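Phantom curb on expansion joints, low-mounted camera, going nuts

wmaes_bots 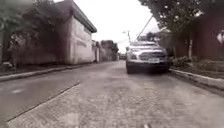 So I've been fighting this for most of the month and I'd love some fresh eyes. The rover is a small sidewalk/street thing I call Hotex (long story), camera mounted really low on the front, running a segmentation net for drivable area plus a local planner on a costmap. On concrete streets it keeps deciding that the expansion joint is a curb. It paints a fat line of lethal cost along the seam, the planner thinks it's boxed in between the joint and the parked car, and it just sits there. Recovery behavior spins it a little, the line moves with it, and it gives up. Worst stretch so far is this one, where the joint runs off at a diagonal and the slabs on either side don't match.

I retrained with 800 extra frames from August and it got better on asphalt, which was never the problem! Input is mono, no depth. Anybody been here?

Wim

dzintra_p

Oh yes, hello old friend. From that low down a seam and a curb edge are nearly the same thing to the network: long, dark, straight, different shade of gray on each side. I'd bet money your labels are inconsistent too. Pull up the frames with joints in them and check whether whoever labeled them stopped the road class at the seam. Ours did that on 9 frames out of one small batch and it was enough to poison things.

Also your real curb on the left is a pale strip, and the joint is darker than it. Your net may have learned "strong line = curb" and the pale one is getting less attention than the fake one. That'd worry me way more than the sitting still part.

valdir.andrade

I'm going to disagree with the retraining route, sorry Dzintra. You can throw labels at this forever. A joint is flat. A curb has height. Use geometry: track features on both sides of the seam over a few frames, fit the ground plane, and if both sides land on the same plane it isn't a curb. I do this in the perception node before anything touches the costmap, and it costs me 4 ms.

dzintra_p

Sure, and how are you tracking features on concrete under a flat white sky? There's speckle close to the bumper and mush everywhere else. Plane fit on mush gives you mush with a confidence score on it.

valdir.andrade

You only NEED it close to the bumper. The planner horizon on these little guys is short. The rough slab has plenty of texture, I'd be more nervous about the smoother one on the left, I'll give you that.

wmaes_bots

OK, I checked the labels and Dzintra, ugh, you were right, road stops at the seam in a bunch of them. Labeled by me, too, late at night. Fixing those now. Valdir, does your thing need wheel odometry for scale or are you getting away with just the camera height?

valdir.andrade

Camera height is enough if your mount is stiff. Mine wasn't, so I fuse odometry. I'll clean up the node and put it on the Justska repo, give me a few days.

ans_stevens

Planner person here, feeling ignored. Why is one class from one net allowed to write lethal cost by itself? Make it high but not lethal, decay it, and require the curb to persist for 7 frames before it gets promoted. Then you've got a robot that's reluctant to cross a joint and will still do it.

dzintra_p

And a robot that's reluctant to drive off a real curb and will still do it :) I'd never ship that.

ans_stevens

Not if it persists! Real curbs persist.

wmaes_bots

Mine persists too, is the trouble. It's rock solid on that joint, frame after frame. I did try lowering the cost last night in replay and it planned straight across, but Umut (he owns the chassis, so he gets a vote) doesn't want it near a street until there's a height check of some kind. So the plan is fixed labels first, then Valdir's node as a veto on the curb class. Branch is called trullora-seams if anyone wants to poke at the config. I'll post the replay numbers when the training run is done.

umut_o

For the record the vote was "no."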